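Zwei Arme für den Haushalt

In der Gemeinschaftswerkstatt Stillau baut Heledd Ifans seit vergangenem Oktober an einem Roboter mit zwei Armen. Gelernt hat sie Polsterei, das Programmieren kam später und, wie sie sagt, gegen ihren Willen. Das Gerät trägt den Namen Prosser, und es soll Dinge tun, für die man im Alltag zwei Hände braucht. Das Bett zu machen steht auf ihrer Liste ganz oben. 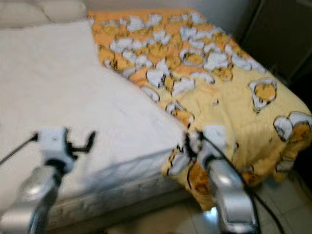 Stoff ist für eine Maschine ein schwieriges Material. Er hat keine feste Form, er rutscht, und wenn man ihn an einer Stelle zieht, bewegt er sich an einer anderen. Ifans hat deshalb zuerst nur das Fassen einer Kante geübt, 154 Versuche an einem einzigen Abend. Die Ergebnisse schreibt sie in ein kariertes Heft, mit Bleistift, und überträgt sie danach in den Rechner.

Für die Teile hat sie bis heute 2.326 Euro bezahlt. Darin sind die Motoren enthalten, die sie gebraucht bei der Firma Closter gekauft hat, nicht aber die Platine, die zweimal verbrannt ist. »Bei der zweiten habe ich plus und minus vertauscht, um vier Uhr morgens«, erzählt sie. Seitdem lötet sie nur noch bei Tageslicht.

Die Finger waren der langsamste Teil der Arbeit. Zu viel Kraft, und eine dünne Flasche aus Kunststoff gibt nach; zu wenig, und sie fällt. Die Steuerung heißt Soltumby, nach dem Dorf, in dem Ifans die erste Fassung geschrieben hat. Sie regelt die Kraft in 4 Stufen. Eine fünfte hat sie wieder gelöscht, weil sie den Unterschied nicht messen konnte. 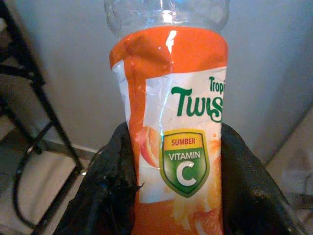

Wie es weitergeht

Im Winter möchte Ifans die Kabel neu verlegen und leisere Lüfter einbauen. Die Pläne gibt sie an jeden weiter, der in der Werkstatt danach fragt, der Ordner hat inzwischen fast 400 Seiten. Einen Verkauf plant sie nicht. Als Nächstes kommt der Kissenbezug an die Reihe, und vor dem hat sie Respekt.

38-mal geteilt · 12 Kommentare

Auch interessant:
Die Drehbank aus dem Keller
Löten lernen mit sechzig
Ein Webstuhl bekommt Motoren

Unser Newsletter erscheint monatlich. Mit der Anmeldung akzeptieren Sie unsere Hinweise zum Datenschutz.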